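Speaker notes – choosing a worktop without regretting it
Mekbridge Home Evening, 2019-03-18

Slide 1. Say hello, wait for the back rows. Ask who has a chip or a stain at home they hide under the bread bin. Hands up! Mine is a turmeric ring.

Slide 2. The Niven house. Small kitchen, two cooks, one budget. Quick version only – save the plumbing story for questions.

Slide 3. Why I love a speckle. Plain white shows every crumb, and a busy pattern forgives you at breakfast. Pause and let them look.
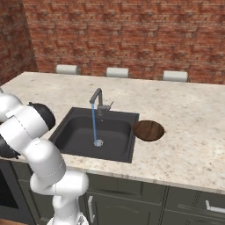
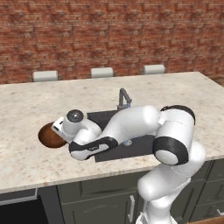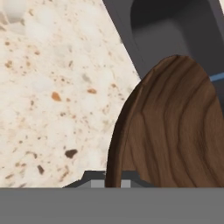 Slides 4 to 6: pale speckled worktop, computer renders. Brick wall in the first two.

Slide 7. Samples. Please, please take one home! Stand it up by the kettle, look at it at night with the lights on, put a beetroot on it. Pass round the Hikley tiles now (two bags, start one each side).

Slide 8. Money. The sealer was £136 for the lot and I'd pay it again. Ask your fitter where the joins will go before anyone cuts anything.

Slide 9. Edges. Rounded or square – I go on too long here, keep moving.

Questions, 30 minutes. Next talk is in September, on floors.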